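usham_rat
OK so I'm three sessions into the Liltenlow campaign and I still can't get a straight answer on Trustano. Is he a fixer or an AI wearing a dead fixer? The sourcebook says he sold his memories for 2000 creds and then he's just... back in chapter 14, cracking jokes!

dockside_mel
Dead fixer. The bit with the broker in Usham pretty much spells it out.

Zielinski_fan
Disagree, mel. The broker lies about everything else in that chapter, so why trust her there? My GM (hi Cyprian Adamczyk, I know you lurk) ran him as alive and broke and it played great.

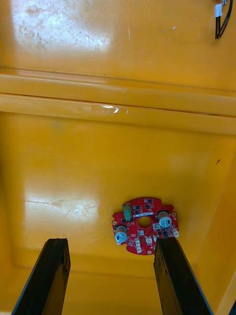

Round red board, two capacitors

dockside_mel
Your GM can run him however he likes, but the timeline says 3098 and the guy would be ancient by then. Nobody in Liltenlow gets that old without a corp paying for it.

usham_rat
Wait, is the Zieliński clinic a corp thing? I skipped that sidebar, whoops.

Zielinski_fan
It's THE corp thing lol. Go read it, then come back and tell mel she's wrong.

dockside_mel
Read it twice. Still dead. Also don't let your party lend him money, mine did and we lost the van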